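Cidstead open day – block pushing demo

Forum > Automation > Events and visits
6 replies

kwanho_lau
24 Sep 2023
Went to the Cidstead open day and spent most of it at the pushing cell. Typed instruction goes in, arm moves a block across the board with a plain tube on the wrist. No gripper, no suction. Leen Khalaf ran the demo and took requests from visitors. Posting my notes for anyone who couldn't get a ticket.

Policy was trained on 2,036 episodes, all teleoperated on that one cell. Control loop is 11 Hz. Speed was capped at 80 mm/s for the public session.
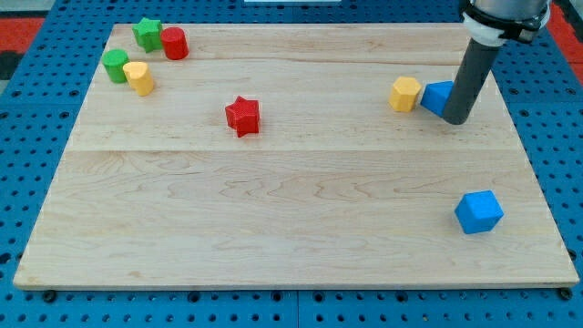 What happens when a block ends up against the edge of the board?
The operator stops the run, moves the block inward by hand and restarts. The policy has no recovery behavior for edges.

Stars were the worst shape by a wide margin. They rotate as soon as the contact point is off center.

strazds_r
11 Hz is slow for contact work. Was there a faster loop underneath, or is that the command rate?

kwanho_lau
Command rate. The arm controller interpolates between targets. I didn't get a number for the inner loop.

pimell_user
I don't see the point of this for industry. A Flovex cell with a cheap gripper would sort those blocks in a fraction of the time, and it would do so 100 times out of 100.

lurdes.l
Different problem. Sorting known parts with a fixed program was solved long ago. The interest is in following a loose instruction ("put the red star next to the blue cube") with a tool that can't grasp. We push trays at work because our parts are too flat to pick, and contact drift is most of our downtime.

pimell_user
Fair on flat parts. I'd still want a success rate. Did they publish one?

kwanho_lau
No. Khalaf said the numbers were being rerun after a camera change and would be out in February. I kept no tally of my own.

strazds_r
Then I'd hold off on conclusions. A single cell with one lighting setup says little about transfer – Semwal had the same trouble when they moved their line.

lurdes.l
Agreed on transfer. Does anyone know if the February session is open to the public or partners only?

kwanho_lau
Partners only, according to the sheet at the desk. Ask for Mahfuz Selvanayagam, he handles the list.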